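4 min read

4. Recording a Demonstration by Remote Control

This section covers cloth tasks on the Falonus arm with the Nena hand controller. Complete Section 3 (homing and gripper zero) first. If the arm has been powered off since the last homing, repeat Section 3 before continuing.

4.1 Before you start

1. Clear the work surface of anything that is not part of the task.
2. Wipe both fingertip pads with a dry, lint-free cloth. Do not use alcohol on the pads.
3. Set the speed limit to 16 percent. New operators stay at this setting until they have recorded 100 accepted demonstrations.
4. Open the wrist view on the operator screen and confirm that both fingertips are visible.
5. Press and release the stop button once. The status light must change to red. Reset it before going on.

CAUTION: Keep hands outside the marked zone whenever the status light is green. The arm can move without warning if the hand controller is dropped.

4.2 Linking the hand controller

1. Hold the controller level, with the trigger fully released.
2. Press LINK and wait for two short tones.
3. Move the controller slowly to the left. The arm should follow in the same direction. If it moves the other way, press LINK again and set the operator side under Settings > Station.
4. Squeeze the trigger halfway. The fingers should stop halfway and hold.

Note: The trigger sets finger position, not force. A full squeeze on thick fabric will raise a load warning (code 11). Release slightly and continue -- the recording is not lost.

4.3 Approaching the cloth

Bring the gripper in with the fingers open and the pads facing each other. Pick an edge or hem where one is within reach. A fold in the middle of the cloth can be gripped, but it tends to bring up several layers at once, and the resulting demonstrations are hard for the model to use.

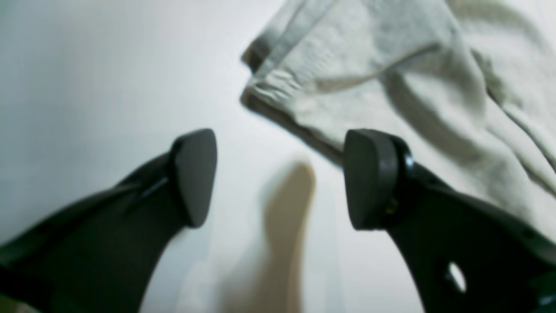 Does the cloth have to start in the same position each time?

Vary it. Turn, shift or crumple the cloth between recordings so that the model sees a range of starting states. Keep the camera, table height and lighting fixed.

Lower the gripper until the pads are level with the edge to be gripped, then close in one steady motion. Avoid opening and closing repeatedly to test the grip. Every movement made after REC is pressed becomes part of the demonstration, including hesitation.

4.4 Recording

1. Move the arm to the start pose and release the trigger.
2. Press REC. A single long tone marks the start.
3. Perform the task at an even pace.
4. When the task is finished, open the fingers and back the arm away from the cloth.
5. Press REC again to stop.
6. Mark the result as Accept, Retry or Discard.

Use Retry if the cloth slipped but was recovered. These recordings are stored separately and can be added to training later. Use Discard for a collision, a lost link or any contact between the fingers and the table hard enough to trip the load warning.

CAUTION: Do not straighten the cloth by hand during a recording. Stop first, then reset.

4.5 Reference set

The Karpenko reference set supplied with this release contains 3,194 accepted demonstrations, recorded at the Istlow site under the procedure above. Load it in read-only mode to compare pace and approach angle with your own recordings. Do not merge it with local data -- the calibration files differ.

Procedure revised in May by Orysia Tkachenko. Checked by Nkechi Uzor.

Continue to Section 5, Reviewing and Trimming Recordings.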